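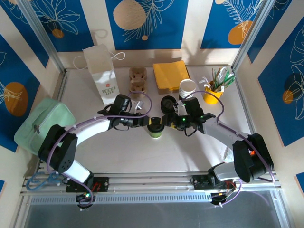

A bancada do Clube de Automação, com o copo verde entre as duas garras.

RELATÓRIO DE ENCERRAMENTO

Ao Conselho Pedagógico do Instituto Katholm,

Em cumprimento do disposto no regulamento dos clubes escolares, vem a signatária apresentar o relatório das atividades do Clube de Automação relativas ao período que terminou em maio. O relatório deveria ter sido entregue mais cedo. A signatária assume a responsabilidade pelo atraso e pede que o mesmo não seja imputado aos alunos.

1. Do objeto

O clube propôs-se preparar uma bancada capaz de servir um café para levar: pegar no copo, conferir a tampa, colocá-lo no suporte de cartão moldado e, por fim, no saco de papel. A prova foi inscrita no torneio Revel, na categoria de serviço, sob o nome Ollari, escolhido pelos alunos por votação. Aos dois braços não foi atribuído nome no formulário. Na prática, a equipa tratava o da esquerda por Fu e o da direita simplesmente por "o outro", designação que a signatária procurou desencorajar, sem resultado.

2. Da equipa

A equipa iniciou o ano com 8 alunos, sob a orientação da professora Florence MacPherson. Cumpre registar que a professora comunicou em janeiro a sua intenção de deixar o Instituto no fim do ano letivo. A comunicação foi feita à Direção, e não aos alunos. Estes souberam-no por um horário provisório afixado na sala de professores, no qual o clube figurava sem docente responsável.

Na sessão seguinte não se trabalhou. Os alunos sentaram-se junto à bancada e um deles perguntou se no próximo ano a sala continuaria aberta. A professora respondeu que não sabia. Registou-se silêncio. Depois alguém ligou a alimentação dos braços e a sessão foi dada por terminada à hora regulamentar, com os braços parados na posição de repouso.

3. Dos trabalhos

A dificuldade principal residiu na passagem do copo. O programa previa que o braço esquerdo o segurasse enquanto o direito ajustava a tampa preta, e que só então o primeiro o largasse. Durante semanas, o esquerdo largou cedo demais. O copo tombava, a tampa rolava pela mesa e era preciso recomeçar. Os alunos alteraram a força das garras, a altura de aproximação e a ordem dos movimentos. A cada alteração correspondeu uma entrada no caderno da equipa, que se encontra arquivado e pode ser consultado.

A professora MacPherson não corrigiu o programa, embora fosse evidente, para quem assistia, que teria podido fazê-lo numa tarde. Limitou-se a perguntar, à tentativa 30, quem decidia o momento de largar. Os alunos disseram que era o relógio. Ela pediu-lhes que pensassem no assunto e foi buscar mais guardanapos.

A solução foi encontrada por uma aluna do oitavo ano, cujo nome se omite a seu pedido. Propôs que o braço esquerdo deixasse de contar o tempo e aguardasse um sinal do direito -- que não largasse, portanto, enquanto o outro não confirmasse ter o copo seguro. A alteração ocupou 2 linhas. À tentativa 41 o copo passou de uma garra para a outra e ficou de pé.

A aluna pediu para repetir, a fim de se certificar. O pedido foi deferido.

4. Da prova

O torneio realizou-se num domingo. A equipa completou o percurso até ao suporte de cartão, mas não chegou a introduzi-lo no saco dentro do tempo previsto. Não obteve classificação que importe transcrever. O júri anotou, na folha de avaliação, que a passagem do copo tinha sido feita "com paciência", termo que não consta dos critérios.

Terminada a prova, a professora serviu-se do copo verde, encheu-o com o café do seu próprio termo e bebeu-o de pé, ao lado da bancada. Declarou que estava bom. A signatária estava presente e pode confirmar que o café já não fumegava.

5. Da situação atual

O material foi conferido e guardado, com exceção da bancada, que permanece montada. A signatária tinha instruções para a mandar desmontar até ao fim do período. Chegada à sala com esse propósito, encontrou a equipa inteira a ensaiar a entrada do suporte no saco. Não havia sessão marcada. A professora MacPherson encontrava-se à porta, com o casaco vestido -- e ali se manteve até ao toque das seis, sem entrar.

6. Do pedido

Pelo exposto, solicita-se ao Conselho que autorize a continuidade do clube no próximo ano letivo, na mesma sala e com o mesmo material.

Não tendo sido indicado docente responsável, a signatária, que exerce funções administrativas há muitos anos e não possui formação na matéria, oferece-se para assegurar o acompanhamento das sessões. Informa que leu o caderno da equipa do princípio ao fim e que compreendeu a maior parte. A aluna do oitavo ano prontificou-se a explicar-lhe o resto.

Pede deferimento,

A Secretária do Instituto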